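Paper roll core

Print this page | E-mail this page
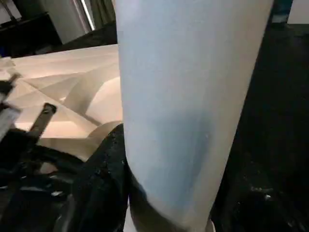

A roll core, also called a tube or former, is a hollow cylinder on which paper, cloth, foil or tape is wound for storage and sale. Most are made of paperboard, though plastic cores are used where damp is a problem or where the same core is sent back and refilled.

Manufacture

Paperboard cores are usually spiral wound. Narrow strips of board are coated with glue and wrapped at an angle round a steel rod, each strip covering the joins in the one beneath. The long tube that results is cut to length with a rotating blade. A thin outer strip of white or coloured paper may be added to give a smooth finish.

Parallel winding is an older method, in which one wide sheet is rolled straight on to the rod. It is slower and limits the length of the tube to the width of the sheet - the Henside works made cores this way, the longest being 270 centimetres, and sold them mainly to cloth merchants.

Sizes and shape

Cores for household goods commonly have an inside width of around 40 millimetres. Walls on these are thin, often no more than 3 millimetres, while cores for heavy industrial reels are much thicker. Most are straight-sided. Tapered formers are used in yarn winding, where the thread is drawn off over the narrow end.

Brulier, a maker of wrapping papers, supplied its plain sheets on white cores in boxes of 100. The Distar core had a slot along one side to hold the first edge of the sheet, an arrangement later copied by Prantl for cloth.

Storage and reuse

Cores are kept upright or laid flat in a dry place. Damp board softens and may go out of round, and a core in this state will not turn evenly on a spindle. Used cores are put to work as packing for posters and drawings, or to keep folded paper and fabric from creasing further. Paperboard cores can be recycled with other card if the glue and any coating allow it.

See also: Bobbin; Paperboard; Spindle

Print this page | E-mail this page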